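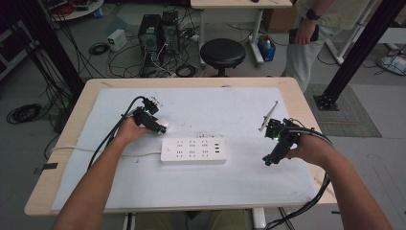 How does electricity get to your home?

When you press a light switch, the light comes on straight away. The electricity has come a long way to reach you.

Where it starts
Electricity is made in power stations, wind farms and solar farms. In most power stations, steam, wind or water turns a big wheel called a turbine. The turbine spins a generator, and the generator makes electricity. Solar panels have no turbine. They make electricity from sunlight.

On the move
Thick cables carry the electricity across the country. Some hang from tall metal towers called pylons and some are buried underground. The push that moves electricity along a wire is called voltage. On the big cables the voltage is very high, so that less energy is lost as heat.

Slowing the push
High voltage is too strong for a house. A substation uses machines called transformers to bring it down. You may have seen a substation behind a fence with a yellow warning sign – never climb in, even to fetch a ball.

Inside your home
A cable from the street goes to your meter, which measures how much you use. Wires in the walls then run to the lights and sockets. A power strip lets several plugs share one wall socket, but it can get too hot if heaters or kettles are plugged into it.

Words to know
Generator – a machine that turns movement into electricity.
Socket – the place in the wall where a plug goes.
Voltage – the push behind electricity.

Page last updated: 25 October 2023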